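Keeping Your Phone Cool and Clean for Long Gaming Sessions

Wipe the screen first

Skin oil makes swipes stick. Fold a dry cloth into a pad and wipe from top to bottom, then go over the corners where your thumbs rest. Skip window cleaner – it wears down the coating.

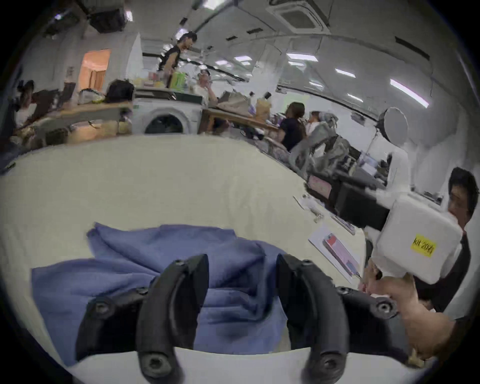
Take the case off

A thick case holds heat, and a hot phone drops frames. Set it on a bare table between matches, never on a pillow.

Charge before you play

Stop at 80 percent and unplug. If the battery gets down to 46 in the middle of a tournament, lower the brightness and close other apps.

Tips by Marlene Grube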